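**Ondora open day, Simiyu: notes on the cart cell**

### torque_ledger

10 February 2020

Went to the Ondora open day at the Simiyu building. Posting notes because the earlier thread on their cart work was mostly guesses.

There were three stations. Shelf scanning was a mast on a mobile base and I skipped most of it. Case opening was down for a vacuum fault when I got there and still down when I left. The rest of my time went to the cart cell, a two-arm setup that takes small personal care items out of an ordinary wire shopping cart and puts them back in a given order.

Hardware as far as I could tell:

- Two six-axis arms on a shared column, Vadadum two-finger grippers on both
- Stereo pair above, one small depth unit at each wrist
- Cart clamped at the wheels, no other fixturing
- Planner is Bornania, with their own grasp layer on top

The posted run log said 3,075 grasp attempts since the cell was last changed, with 60 operator interventions. Item set is 100 products. Kipchumba Kimaro ran the station and answered questions for most of the afternoon. He was clear that the log covers clamped carts only.

Boxes were dull to watch, in a good way. Squeeze tubes were slow. The arm would pick one by the flat crimped end, lift, stop, re-image, and then set it down again about half the time I was watching.

### mbrandt_77

60 out of 3,075 is under two percent. That's decent for anything with tubes in it. What counted as an intervention?

### torque_ledger

Operator pressed hold or touched an item. A failed grasp that the cell retried by itself was not counted. I asked.

### palletjack

Then the number says very little. If it can retry until it gets there, you need the retry count and the cycle time next to it. I can make any cell look reliable if I leave retries out.

Did they publish either?

### torque_ledger

Cycle time was on the screen per pick, no average. Retries were not shown. Kimaro said they log them and he'd ask whether they could go out with the slides.

### mbrandt_77

Disagree with "very little." Interventions are what you staff for. If one operator watches several cells, a retry costs seconds and a hold costs a walk across the floor. Both numbers are useful, but if I only got one I'd take interventions.

### palletjack

Not if a retry squeezes the product. A tube that has been gripped in the middle four times may not be something you can sell. Cartons forgive that.

Also, 100 items. A mid-size drugstore carries 2,000 in that category before you get to seasonal. The set was chosen by someone.

### q_yarrow

I was there in the morning and saw a different side of it. Yanling Shao gave the talk on perception, and most of it was about the cart and not the items. Short version of what I wrote down:

1. Wire mesh gives you depth at two distances for the same patch, the wire and whatever is behind it. Their filter used to fill in the gaps and produce a solid floor that sat too high.
2. Glossy store floors put ceiling lights in the view through the basket. The reflection moves when the camera moves, so it can't be masked out once and left.
3. Pale tubes on a pale floor seen through a grid are their worst segmentation case. Saturated colors are easy.
4. Small items settle at any angle, so a grasp list built for a shelf facing doesn't transfer.

She said they had tried a liner in the cart and dropped it. Stores didn't want to handle liners.

### palletjack

Point 2 is a lighting problem. Put a polarizer on the camera and move on.

### q_yarrow

She was asked that. It helps on the floor and costs them light on the wrist cameras, where exposure is already tight. They use it on the overhead pair only. I don't think it is as simple as you make it.

### palletjack

Fine, but they own the cell. They can add light. In a store they can't, and they are selling this for stores.

### mbrandt_77

Are they? The August material said back room only. Returns and cart put-back, with the cart rolled to the cell.

### torque_ledger

Kimaro said back room too. The store floor came up only as the condition the carts come from.

Something I left out of the first post: the two-item hold. The cell can take one tube in each gripper and present both to the overhead pair with the labels facing up, so it can tell near-identical packages apart before placing. With both arms over the basket the wrist cameras mostly see the other gripper. They plan the lift so that one arm clears first, and the pause is visible. A person does the same thing with no pause at all and doesn't care which hand goes first.

### q_yarrow

That two-item hold was the part Shao spent longest on. Tubes are held near the crimp with the cap down, because the crimp is stiff and the body isn't. She noted that people don't do it that way. They put a thumb across the front of the body and let the fingers wrap behind, which a two-finger gripper can only approximate.

For anyone who hasn't worked with this item class, the hand version over a wire cart:

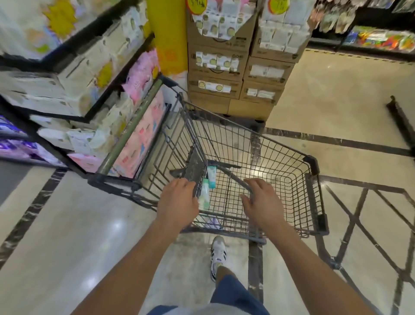
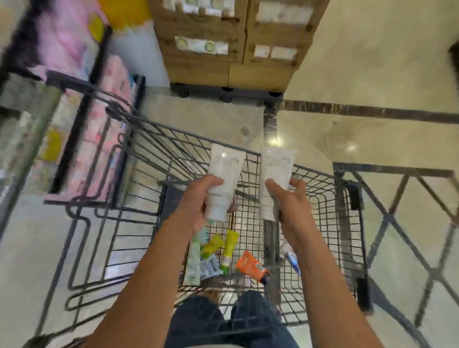 ### palletjack

OK, the second one makes the occlusion point for me. With both tubes up, one forearm is over part of the blue and white item on the far side of the basket. An arm with a wrist housing would hide more.

I still say the thumb across the front is the wrong thing to copy. It can land on the label. If the reason for lifting two at once is to read them, the crimp grasp is better and they should keep it.

### mbrandt_77

Agreed on that one. The print on those tubes isn't legible to me anyway, so I wouldn't want to lose any more of it. Do they read text at all, or match on color and shape?

### q_yarrow

Color and shape first, then barcode if one is facing up. Text reading was listed as planned. For tubes the barcode is usually on the back, so the cell has to roll it in the gripper or put it down and pick it again. That explains some of the set-downs torque_ledger saw.

### torque_ledger

That fits. I had logged those in my head as failed grasps. If they were re-picks for the barcode, my "half the time" is not a failure rate and shouldn't be quoted as one.

I've emailed Kimaro for the retry counts, split by item type, and asked whether a barcode re-pick is logged as a retry. Will post the reply here if he's OK with it.

### palletjack

Ask for unclamped carts too. One bent caster and the basket sits crooked, and I'd like to know how much tilt the planner takes before it stops.

### torque_ledger

Added to the email.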